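The Return of the Fruit Bowl

For much of the last century, the fruit bowl held a fixed place in the home. It stood on the dining table or the sideboard, was filled once a week and was seldom put away. Its decline in the Trusel region followed the spread of the large refrigerator and the loss of the separate dining room. By the time the pottery works at Verbruggen closed its tableware line, few younger households owned a bowl meant only for fruit.

The regional museum at Umatent has now given the subject its first full exhibition. On view are 82 bowls made for ordinary homes, the oldest of them turned from pear wood and mended twice with wire. The museum has chosen to show them on plain tables at seated height, so that visitors meet each piece as a family would have done at supper.

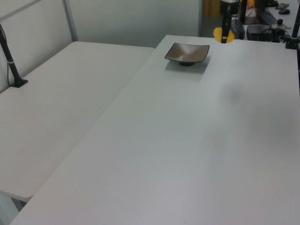
Shape is treated with particular care. Round bowls were cheaper to produce and easier to stack, and they make up the greater part of the collection. Square and oval forms were sold as wedding gifts and were often kept for company. Raised feet served a practical purpose, as they kept damp clay from marking a polished surface. Many families placed a folded cloth beneath the bowl all the same.

A second room turns to the fruit itself. Apples and pears filled most bowls from late summer until the new year. Lemons were a different matter. They came by rail, were sold singly, and could remain on display for weeks before anyone was permitted to cut one. Household account books lent by families in Faltari record the purchase of a single lemon beside such items as lamp oil and shoe leather. 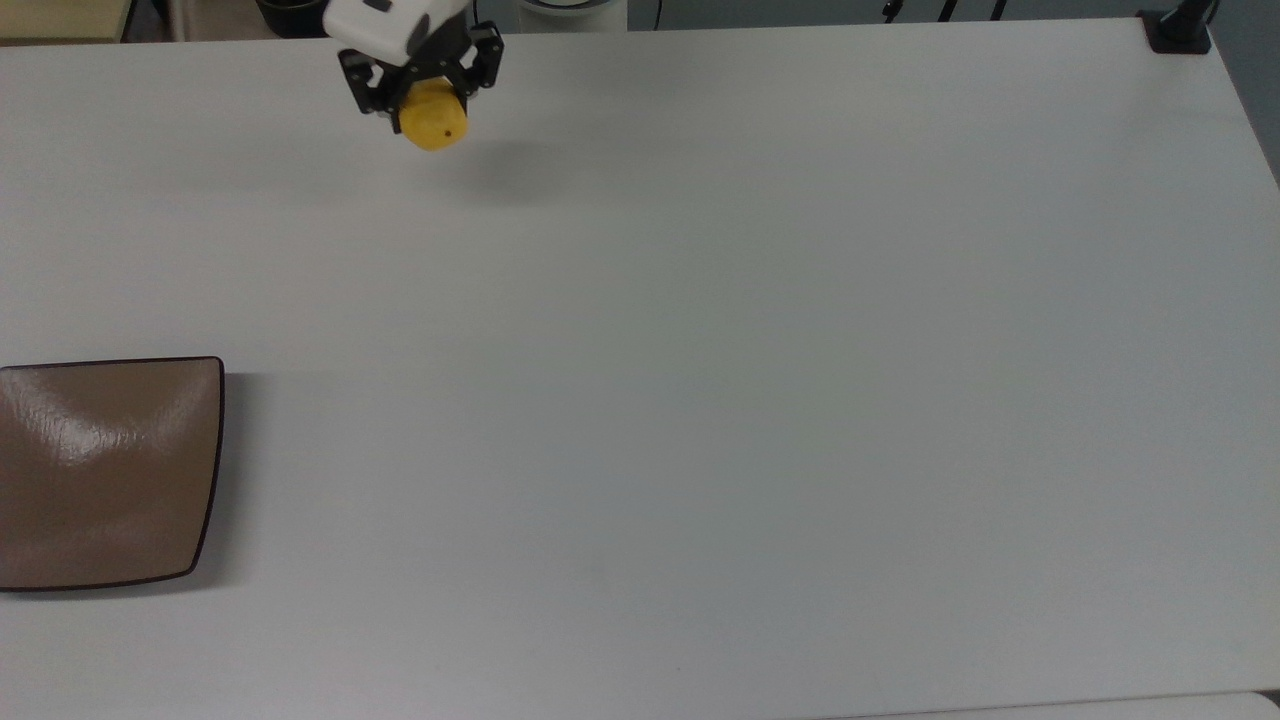 A small yellow object above a broad white table.

Interest in the bowls has grown since the exhibition was announced. The museum received 900 letters from the public, many offering family pieces on loan, and five of these have been added to the display. A short printed guide to dating and cleaning older bowls may be obtained at the front desk.

The exhibition opens on 26th January and remains on view until July.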